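Pour-over coffee corner opens at Prernard library in Vellonport

Visitors of the Prernard library in Vellonport can now learn to make filter coffee by hand. A small brewing corner has opened on the ground floor, next to the reading room, and it will stay until the end of August. Entrance is free and each visitor can taste one cup.

The corner is organized by Vitico, a coffee roaster from Shearer Street, together with the library. The idea came from a survey last winter in which 1,043 readers answered what they miss in the building. Coffee was the first answer, before longer opening hours and better lamps. The library did not want a vending machine, so it asked the roaster for a proposal.
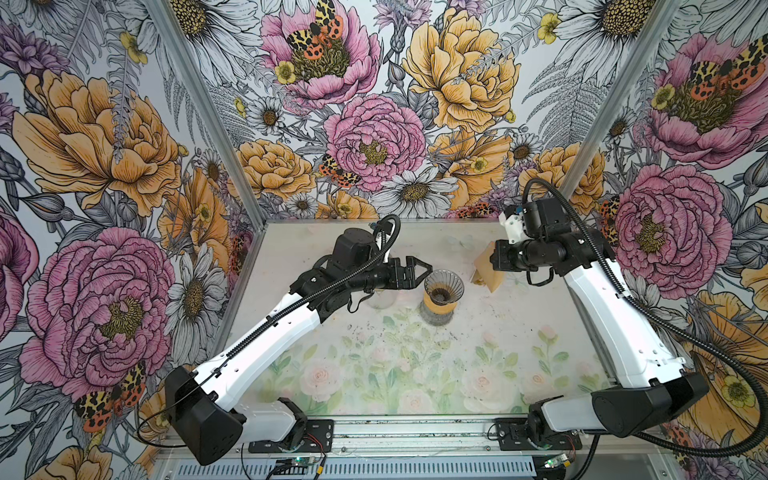
The first proposal was a normal coffee bar with a big espresso machine, but this was too loud for the reading room. Pour-over brewing makes almost no noise. It needs only hot water, ground coffee, a dripper with a filter, and a vessel to catch the coffee. "People who read do not want to hear milk being steamed," says Ama Akolgo, who plans the events of the library. "They asked for something quiet and we tried to respect it."

Short lessons are given every morning at 10 and every afternoon at 3. A lesson takes half an hour. The participants learn how coarse the coffee should be ground, how to rinse the filter and how to pour slowly in circles. In the first month 371 people took part, and many of them came back with a friend or with their parents. 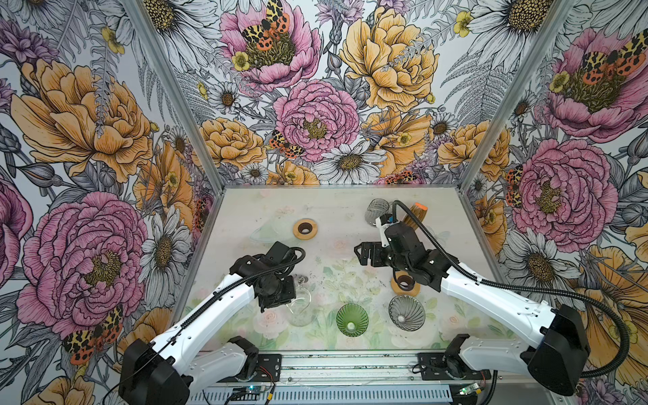

The library paid much attention to the look of the corner, which was before a place for returned magazines. The budget was small, so the furniture is simple and most of it was already in the house. The money went into the walls, and these are now the thing that visitors talk about first – big pink and yellow peonies, white daisies between gray ferns, and orange moths with black spots sitting on the petals. Children like to look for the moths while the adults wait for their coffee.

Mawuli Bonsu from Vitico teaches most of the lessons. He chose a medium roast which is not too strong, and he changes the beans every two weeks. In his opinion the most common mistake is hurry. "When you pour everything at once, the water runs through and takes nothing with it," he explains. He also asks the visitors to smell the dry coffee first, and to write down what they notice. The notes are collected in a book which lies at the information desk.

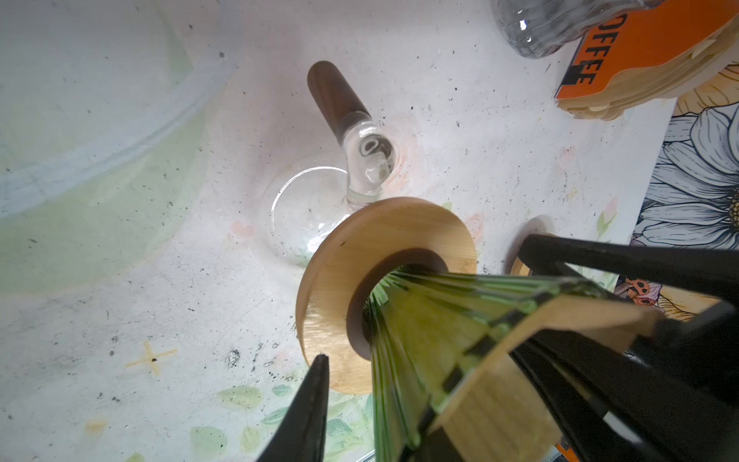 Green ribbed glass and a bamboo ring at the coffee corner, with round coasters at the back.

The roaster gives the coffee without payment. Visitors can leave a donation, and 509 dollars have been collected until now. This money will be used for new children's books – the list is hanging at the entrance and readers may add titles to it.

Groups of more than six persons should register at the information desk before they come. Cups may not be carried into the reading room. During the evening lectures the corner is closed.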